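12 June 2019

Long day, and my tea has gone cold twice while I tried to get this down. The new arm from Skenix had its second week on our bench, and I'm still making up my mind about it. I used to do all the sorting trials by hand with Halima, the two of us chatting over the trays until lunch, and I do miss the chatting. Now one of us sits at the screen and the other sets things out, and we sort of call across the room to each other like neighbors over a fence.

Wycliffe says no one is losing hours over it, and I believe him – he's always been straight with us. My wrists are certainly happier! But I'm learning a job at my age that I never asked for, and some mornings I feel slow. Halima picked it up in an afternoon, bless her, and never once made me feel silly.

The corn was my turn today. I set out the pink tray and the blue cup, and sat back to watch those two black fingers hold the cob upright, and I'll admit I was a little proud.

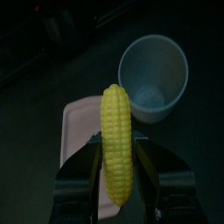 ## For tomorrow

Ask Wycliffe about the 18 training hours – are they paid? Bring Halima her dish back.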